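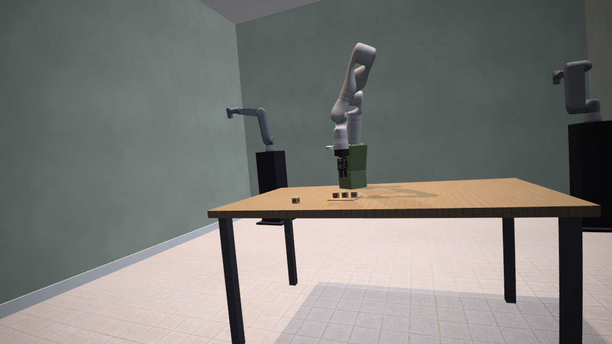 Dranon cube line: simulation model and recorded runs

README for the tabletop arm build in the Jardine shared workshop. The repository holds the simulated workcell, the motion scripts, and the runs recorded from them. Nothing in it needs the real arm to be switched on.

Status

The simulated cell is in regular use. The real bench is half finished: the table and pedestal are built, the gripper wiring is not. Calibration files for the real bench will go in the hardware folder when they exist. Until then, treat every number in this document as a simulation number.

What the task is

A line of cubes is made up on a flat board on the table. The arm picks one cube at a time from the table, carries it over the board and sets it down next in line. A run starts with one or more cubes on the board and at least one off it. A run ends when the script reports the last cube placed, or when the time limit is reached.

Cubes carry a printed symbol. The symbol is used by the checker script to tell cubes apart. The arm itself is given the cube poses directly from the simulator and does not read the symbols.

Cell layout

The main arm stands on a box pedestal on the table, towards the far side, and works over the near half and the left. The gripper is a two-finger parallel type. In the home pose it points straight down in front of the pedestal with the fingers nearly closed.

The table has a wooden top and four black legs. The other two arms in the room are loaded from the same scene file, on tall black pedestals. They have no controller attached and hold a fixed pose. They are kept in the collision model, so do not delete them to save load time without also changing the planner settings.

Walls and floor are plain surfaces with no physics beyond contact. All lights are overhead.

Contents

scene/ - room, table, board, cubes and arms
motion/ - pick, carry, place and home scripts
runs/ - recorded runs, one folder per run
check/ - the checker and its settings
hardware/ - drawings for the real pedestal and board

Recorded runs

There are 1000 runs. Of these, 50 are held back for checking and should not be used for tuning. The held-back list is in check/held.txt. Folder names are not in any useful order.

Each run folder has:

joints.csv - joint angles and gripper width at each step
cubes.csv - position and rotation of every cube at each step
start.json - starting layout and random seed
result.json - outcome as reported by the checker

Angles are in radians, lengths in metres, time in seconds from the start of the run. The origin is the centre of the pedestal base at table height. X points to the near edge of the table, Z points up.

The time limit is 600 steps per cube. A run that hits the limit is kept and marked "timeout". Dropped cubes are marked "drop" and the run continues with the next cube if there is one.

Running it

Install the packages listed in requirements.txt, then start the cell with run_cell.py. Pass a seed to repeat a recorded layout. With no seed, a new layout is drawn and nothing is saved unless the save option is set.

Replay a recorded run with replay.py and the folder name. Replay sets the joints directly and does not step the physics, so contact forces read zero throughout.

The checker runs separately. It takes one folder or the whole runs folder.

Known problems

Cubes starting close behind the pedestal cannot be reached. The layout generator avoids this area, but 36 early runs were made before the rule was added. They are marked "unreachable" in result.json.

The small attachment on the wrist has a collision shape larger than its visible one. Paths planned close to the pedestal are longer than they need to be.

The board is thin, and a cube placed half over its edge will sometimes settle at a slight tilt. The checker allows for this only in rotation, not in height.

On slower machines the viewer falls behind the simulation. The recorded data is not affected.

Changes

November: checker rewritten; all result.json files made again from cubes.csv. Old results are not comparable.

Before that: friction on the finger pads lowered to stop cubes sticking after release. Motion scripts from the older Palau branch assume the higher value and will drop cubes if used unchanged.

Terms

Workshop members may copy and change anything in the repository. Other users should keep the name Billalier in the header of each script. Drawings in hardware/ are unchecked and supplied as they stand.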